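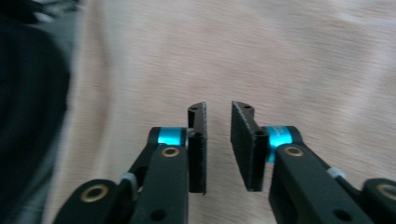

Fig. 1. Jaws open over cloth, no load.

June 2020. Towel folding by hand demo, Pelley bench. R. Ozoliņš and self.

Target for the set is 500 demos, two hand-held grippers, one operator. Wrist streams logged at 38 Hz to the Datex box. Clock offset between left and right was 2 frames at start of day. Corrected in the Navickas script, not in the raw files.

Search notebook Go
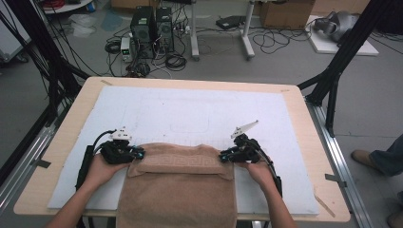
Fold order is now fixed: far edge first, both corners together, then sides. In March we let each operator choose, and the policy averaged the two styles and did neither. The grip is one gripper per upper corner of the flap, both at the same height, and the key-pattern border along the fold gives a usable line to judge level by. Rūta wants the release slower. Agreed, 300 ms minimum from first jaw motion to full open.

Rule for closing: jaws shut fully before any lift. Partial closes get tagged and kept out of training.

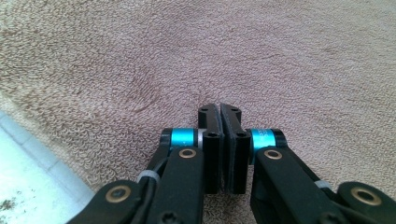 Tag goes in the operator column, not in comments, or the Ganondale loader drops it. Still to do: recheck jaw zero on both units, rerun offset test, send Rūta the tag list.

Last updated: see revision history
This site uses cookies. Accept Decline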